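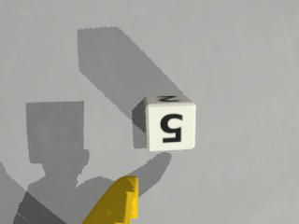

Can a council member skip a hearing if they get a summons?

Tanner Hawthorne
Local politics noob here, sorry if wrong section. Our town council (Ultivberg, pop. 3,000 so everybody knows everybody) has an oversight committee. In November they voted to call in the council member who runs public works, to explain the Ruppert road contract. She sent a letter instead. Two paragraphs, no documents. Chair read it out loud and moved on to the next item.

Is that allowed?? I thought a summons was a summons. 566 of us signed the petition asking for the hearing and I'd like to know what to tell people. Also is there any point going to the next meeting, it starts at 6 pm and I work til 5:30.

Wiebke Haberkorn
Depends on what they voted for. People say "summons" for two different things.

Invitation or request to appear: she can say no, send a letter, send a deputy. Looks bad, no penalty.

Subpoena: has to come from a body that has the power to issue one. Some councils have it in the charter, plenty don't. And a committee often doesn't have it on its own even when the full council does, so it has to go back up for a second vote.

So get the minutes. Not the summary on the website, the signed minutes, with the wording of the motion. Ask the town clerk, in writing. If it says "request" or "invite" you have your answer. If it says subpoena then look in the charter for "powers of the council" or "investigations" and see who enforces it, usualy a court.

Separate thing, the contract. You don't need her in the room for that. File a records request for the contract, the bids and any change orders. Be narrow, give dates. I asked for "everything on paving" once and waited forever.

And yes go to the meeting. Public comment is 3 minutes in most places, sign-up sheet may close before the start so call ahead and ask if somebody can put your name down.

Sorin Toma
they never show up. ours didnt either. vote them out

Thérèse Lemieux
Agree with Wiebke mostly. One thing to add, any committee member can normally move to put it back on the agenda. The chair reading a letter doesn't close the matter unless there was a vote to accept it. Check the minutes for that too. Then email the members one by one, short, your own words. In my town it took 26 emails and one of them finaly made the motion. She came in the next month with a binder.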